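Cleaning Out an Old Tower Before You Spend Money on It

Most advice on slow old desktops starts with a shopping list. I'd start with a screwdriver and half an hour, and I'd doubt anyone who promises you 300 percent of anything.

Step 1. Open it up

Shut down, pull the power cord, and hold the power button for 11 seconds. Guides argue over the exact number and I doubt it matters. Lay the case on its side and take off the panel. Put loose brackets where you'll find them again.

Step 2. Look before you touch

Follow each cable from end to end. Drive cables like to sag across the middle of the board, and people blame them for heat problems. I'm not convinced, but they do get in your way. Leave the processor socket alone while you dust — a bent contact there can finish the board.

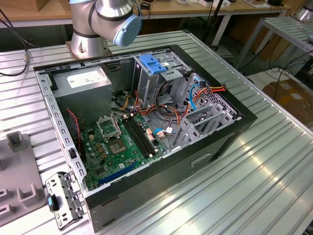

Step 3. Dust, gently

Short bursts of canned air, can upright. Skip the vacuum. Skip the "electronics brush" too, unless you already own one. A clean paintbrush does the same job on the drive cage.

Step 4. Reseat the memory

Open the clips, lift each stick straight out, and press it back until it clicks. This cures fewer machines than the forums claim, but it's free.

Step 5. Close up and test

Panel on, cord in, power on. If it's still slow after 3 restarts, dust wasn't your problem.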